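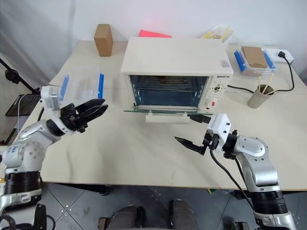
Anddale, November

Notebook, book project "Nostden" (portraits along the river road)

Started at seven in the morning. Kumudini had already put the contact sheets on the long wall, in the order of the trip. I think this order is wrong for the book, but it is good for seeing where we were tired. After the bridge there are four sheets with almost only backs of people.

Count of the material, so that we stop arguing: 3,407 negatives scanned, of them 90 marked in red by me and Vasanthi together. Impi Lindqvist marked her own set in blue and did not look at ours before. We agree on fewer pictures than I expected. She likes the ones where the person looks away. I will not move anything until she is back from Bikurach.

Scanning. The second batch has a magenta cast in the shadows, strongest on skin. Selvaraj believes it is the holder, which does not press the film flat on the left side. I scanned the frame of the ferry man again, with the holder turned around, and the cast moved to the other side. So he is right about the holder, or at least about the direction. For now: scan every selected frame two times, turned, and keep the better half as reference for color. It is slow. Selvaraj will ask for a new insert.

Test prints. Made six on the matte paper and two on the baryta. The baryta is more beautiful on the table and worse on the wall, because the window reflects in it. For the portrait of the two sisters I had to open the dark coat by half a stop – otherwise the hands are swimming alone in black. Prasanna says the hands alone are the picture. I printed both versions, they are pinned next to each other, please write your initials under the one you prefer.

The captions are still a problem. In the first list we have only first name and village. Mrs. Jayasinghe asked in her letter that her family name is used, and I think we should give the same possibility to everybody. This means writing again to all the people for whom we have an address. Vasanthi has a draft of the letter, one page, very clear. I only changed "subject" to "person".

Edition: the printer gave a price for 1,000 copies, softcover, thread sewn. Hardcover is too expensive for us. Prasanna would like a smaller run and a better paper. I asked for a second quote with the uncoated stock, answer not yet here.

Sequence, first attempt after lunch. I put the landscapes in pairs and the faces alone. It became too regular, like a calendar. Then I took out all the landscapes except five, and the faces started to look as if they were taken in one room. Kumudini suggests to keep the road pictures small, with much white around. Tried with photocopies, looks promising, the dummy is in the gray box.

To do
– Selvaraj: insert for the film holder
– Vasanthi: send the letter
– me: dust on the ferry man, upper left, and the scratch on sheet 12
– Impi: blue and red marks on one list when she is back

Stopped at 6:40 p.m. Please leave the sheets on the wall.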